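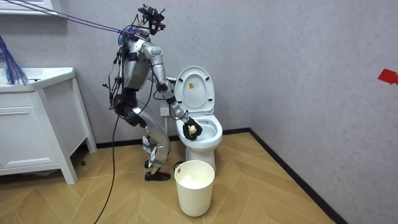

Abb. 1: Versuchsstand Bad, Humanoider an der Toilettenschüssel

Begleitblatt zur Exkursion Rundosstead, Modul Servicerobotik, Teil 3
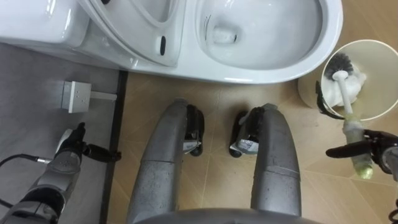
Younes Morsy

1. Rahmen

Die Exkursion im Oktober führte in die Versuchshalle Rundosstead. Vorgeführt wurde die Aufgabe »Toilette reinigen« aus der Reihe Claltine. Die Einführung übernahm Essam Radwan, der den Versuchsbetrieb leitet. Das Blatt fasst zusammen, was für die Klausur und für das Protokoll vorausgesetzt wird. Die Grundlagen der Greifplanung (Teil 2) werden nicht wiederholt.

2. Arbeitsraum

Das Bad ist als Nachbau mit zwei Wänden ausgeführt. Die Enge ist gewollt: Waschtisch und Toilette begrenzen den Stand des Roboters, die Knie bleiben gebeugt, der Oberkörper wird nach vorn geneigt. Damit verschiebt sich der Schwerpunkt in Richtung Schüssel. Bei ausgestrecktem Arm ist die Standreserve klein. Für das Protokoll ist die Stützfläche beider Füße zu skizzieren und die Projektion des Schwerpunkts für zwei Armstellungen einzutragen.

Leitungen zählen zum Arbeitsraum. Ein Kabel, das über den Boden läuft, kann bei jedem Schritt zum Hindernis werden, ein Kabel am Handgelenk bei jeder Drehung. In der Bahnplanung von Ovari werden Leitungen als bewegliche Hüllkörper mitgeführt – eine grobe Näherung, die für langsame Bewegungen ausreicht.

3. Greifen der Bürste

Die Bürste wird am Griff geklemmt. Zu unterscheiden sind drei Fehlerfälle:

a) Schlupf entlang des Stiels
b) Verdrehen des Stiels zwischen den Fingern
c) Mitnehmen des Behälters beim Herausziehen

Fall c) tritt nach Angabe von Radwan am häufigsten auf. In der Auswertung von 331 Durchläufen entfielen 28 Abbrüche darauf. Gegenmaßnahme ist ein senkrechter Abzug mit begrenzter Kraft, erst danach folgt die Querbewegung zur Schüssel. 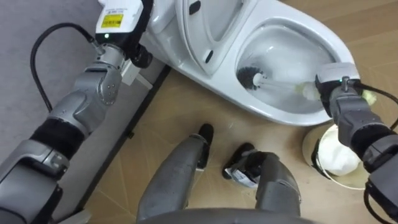 Für den Kontakt zwischen Borsten und Keramik wird keine Position vorgegeben, sondern eine Nachgiebigkeit. Eine reine Positionsregelung würde bei einem Fehler von wenigen Millimetern entweder den Kontakt verlieren oder die Kraft am Handgelenk unzulässig erhöhen. Die Sollbahn liegt deshalb etwas hinter der Oberfläche, die Steifigkeit normal zur Wand ist niedrig, tangential hoch. Vgl. Skript Abdel Rahman, Abschnitt Impedanzregelung.

Offen blieb in der Diskussion, wie der Reinigungserfolg gemessen werden soll. Die überstrichene Fläche lässt sich aus der Bahn berechnen, sagt aber wenig über den Anpressdruck unter dem Rand aus.

4. Ablegen und kleine Teile
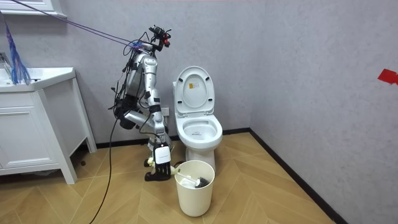
Das Zurückstellen ist schwieriger als das Greifen. Der Bürstenkopf ist nachgiebig, der Behälter steht frei und kann kippen. Die Öffnung wird aus der Kopfkamera geschätzt, wobei der Unterarm in Bodennähe einen Teil der Sicht verdeckt. Üblich ist eine Annäherung in zwei Stufen: Halt über dem Rand, neue Schätzung, dann Absenken bis zum Kraftanstieg.

Bei kleinen, weichen Gegenständen ist die Fingeröffnung allein kein verlässliches Zeichen für einen gelungenen Griff. Der Motorstrom ist zusätzlich auszuwerten.

5. Aufgaben zum Protokoll

5.1 Ablaufdiagramm der Aufgabe mit allen Abbruchbedingungen zeichnen.
5.2 Anteil der Abbrüche nach Fall c) aus den Zahlen in Abschnitt 3 berechnen.
5.3 Für das zweistufige Ablegen einen Schwellwert der Kraft vorschlagen und begründen.

Abgabe als PDF, höchstens vier Seiten, Raum 153 oder über das Kursverzeichnis.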